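Where Does the Stuff Go? Reorganizing the Packing Corner of a Shared Workshop

Student project report, Introduction to Workplace Design
Lyle Achterberg and Consuelo Nava

1. Why we picked this room

Our class was asked to find a real place on campus where people lose time because of how things are stored, and then improve it with almost no money. We knew our place right away! The Agyeman workshop is a long room that several groups share, and one end of it has turned into the spot where equipment gets packed up for loan and unpacked when it comes back. Cables, boxes, cases, spare wood, returned chargers, all of it lands there. Both of us have worked evening shifts in that room, and both of us have been the person kneeling on the floor at 9 p.m. looking for one particular cable.

We called the project Lallora, after a word Consuelo's grandmother used for a drawer where everything goes. By the end of the first week everybody in the shop was using the name for the corner itself, so we kept it.

2. What we wanted to find out

We started with a simple question: when somebody comes to the corner to pack an item for loan, what slows them down? We guessed that the answer would be a shortage of shelves. Lyle was so sure of this that he had already priced a second shelf unit before we had watched a single person pack anything.

We also wanted to know whether people who use the room only once in a while have the same trouble as the regulars. The regulars carry a map of the place in their heads. Someone who borrows a projector twice a year doesn't.

3. How we did it

We spent evenings in November sitting at the side of the room with a notebook and a kitchen timer. In all we watched 32 packing jobs. A packing job began when the person picked up the loan slip and ended when the container was closed and set down by the door. We wrote down where the person walked, what they picked up and put back, and anything they said out loud (some of this could not be included in a school report).

After each job we asked the person two questions: what were you looking for longest, and where did you expect it to be? These turned out to be the best part of our notes. People have very strong opinions about where tape should live, and hardly any two of them agree.

We did not tell people what we thought was wrong with the corner until they had finished. We did have to explain the timer, and for the first few evenings we think people hurried a little on account of it. After that they mostly forgot we were there, and one person asked Consuelo to hold a flap down while he taped it, which she did, so that job was left out of the timing.

4. The corner as it was

The furniture is a mixed bunch. There is a white tabletop with rounded corners, and it gets used for sorting because you can lean over it from more than one side. A white metal shelving frame stands with stacked cardboard boxes beside it. Seating is a round black stool on casters with a padded seat, which everybody likes and everybody rolls away with.

Then there are the flight cases. They are black with silver edging, and they are lovely things, solid and well made, with proper latches. The trouble is that a flight case has a lid, and a lid is a flat surface at a very handy height. Things get put on it "for a second." We saw it again and again in our notes: a person needs the case, finds something sitting on the lid, moves that to the next case, and now the next case is blocked.

Cables were the other big one. They were kept in cardboard boxes with the flaps open, coiled by whoever had put them away last, and coiled in that person's own style.

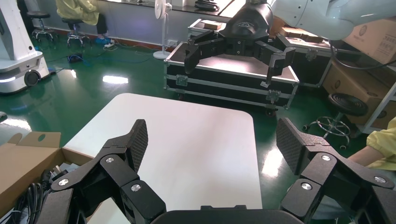

5. What the notes told us

Lyle was wrong about the shelves, and he has asked us to put that in writing. Only a few people lost time because there was no room to put something. Nearly all the lost time came from two causes, and they were the two we described in the last section: cables that had to be uncoiled before anyone could tell what they were, and cases that couldn't be opened until something else had been moved.

Cables were worse than we expected. A black cable in a box of black cables gives you nothing to go on until you find both ends. Most people pulled out the whole coil, put it on the table, picked out the one they wanted, and pushed the rest back in a looser heap than before. So each job made the next one a little slower. Consuelo drew this as a loop in her notebook and it is still our favorite diagram, even though her drawing of a cable looks a lot like a noodle.

The once-in-a-while users did have more trouble, but the same kind of trouble. They opened more boxes before finding the right one. The regulars opened fewer boxes and then spent just as long untangling.

The stool surprised us. We had it down as a nuisance because it is always somewhere else. But the people who sat down to sort cables put them back more neatly than the people who stood, and they told us it was simply because their backs didn't hurt. So the stool stayed, and it got a home.

6. What we changed

We wanted changes that could be undone in an evening if people hated them. This is what we tried.

Cables get a cloth tie and a paper tag at each end. The tag says what the cable is for in plain words, such as "monitor to wall," because several borrowers told us that connector names meant nothing to them. We tagged everything in the cable boxes in one very long sitting with a large bag of pretzels.

Each cable box holds one family of cables, and the name is written on the inside of a flap as well as on the outside. When the flaps are folded back, the outside label faces the floor. We felt pretty silly for not seeing that sooner.

Case lids are kept clear. A sign did nothing at all (we tried one first). What worked was giving the homeless items a landing place: a low tray, bought secondhand from a store called Stustano, that stands at the end of the shelves. Wood blocks, small boxes and anything else in someone's hand goes in the tray.

The stool has a square of tape on the floor. People still roll off with it, but now they roll it back.

The loan slips have moved to the sorting table, clipped to a board made from a scrap panel.

7. Did it help?

We think so! We watched again after the changes, though for fewer evenings, so please read this part with some care. People pulled out one cable at a time. The heap on the table was gone from most jobs. The longest cable search we timed before the changes was almost 600 seconds, by a very patient person, and nothing in the second round came anywhere near it.

The lids are a half success. They stay clear early in the evening and fill up again toward closing, when everyone wants to go home. A bigger tray might help, or it might just hold a bigger pile.

We also have to admit that people knew the project was going on, and some of them were being nice to us.

8. What we would do next

If another group takes this over, we would love to see them test tag wording. Ours was written by two people who had been staring at cables for far too long, and a few of the tags make sense only to us. We would also look at how things come back, because we studied packing and barely touched unpacking. A cable that returns late at night in somebody's coat pocket has skipped our whole system.

We have left the spare tags, the ties and our notebook in a folder marked Devument on the shelf nearest the door. Please add to it, and please write the cable's name on both ends.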